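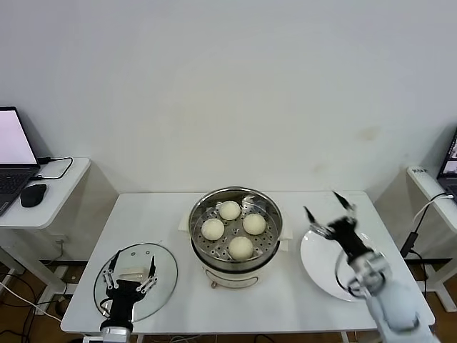
Steamed bun practice at the Faltberg Robotics Club: one arm on the lid, the other at the plate.

About the club

We're the after-school robotics club at Faltberg, and if you've ever walked past our door on a Saturday and wondered what all the cheering was for, it was most likely a bun. Our students spend the year teaching a pair of robot arms to do ordinary kitchen jobs — lifting a lid, picking up something soft without squashing it, setting it down on a plate — and we can promise you it is a lot harder (and a lot more fun!) than it sounds.

The club has 30 members this year, from complete beginners to seniors who have been with us since they were freshmen. You don't need to know a thing about programming when you join. New students start by steering the arms by hand, and they move on to writing their own code once they feel ready, with an older member sitting beside them for as long as they like.

The steamer project is called Kimo, and it belongs to our two-arm team. So far they have saved 846 practice runs, and they go back through them together over snacks and argue happily about which ones to keep. Our other team, Beddoe, is working on folding dish towels and would love a few more hands.

Every spring we take both projects to the Drekent Challenge, a friendly contest for school clubs, where each team gets a table and roughly 80 minutes to show what it can do. Families are very welcome to come along.

New members can join at any time through October.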